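Plirkell Apartments – owners' meeting, 4th November

I took the minutes again, so blame me for the spelling! We started a bit late as the lobby door was sticking, and we had enough owners for a vote.

Last meeting's minutes were approved with one fix (it's unit 2106 with the balcony leak, I'd left off the 6).

Balcony leak. Wullia came out and quoted 600 dollars to reseal the door track and the tiles next to it. We all thought that was fair and voted yes. I'll call them Monday.

Short-term rentals. This one went on a while. Two owners want to list their places furnished, and the rest of us worry about suitcases rolling down the hall at midnight. We settled on a 60 night minimum until February, then we'll look at it again.

Move-in deposit. Going up to 500 dollars, refundable – the elevator walls have taken a beating this year.

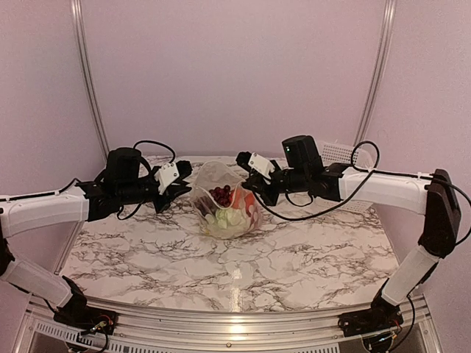

Leasing agent. Assefa's contract is nearly up and Plitivico has sent us a proposal too. I like Assefa, but their listing still says we have a pool, and we don't. I'm asking both for their fees in writing before we pick.

Parking. Please use your own spot. Guest spots are for guests, and yes, I mean me too.

Next meeting is in February, in the lounge, date to come by email.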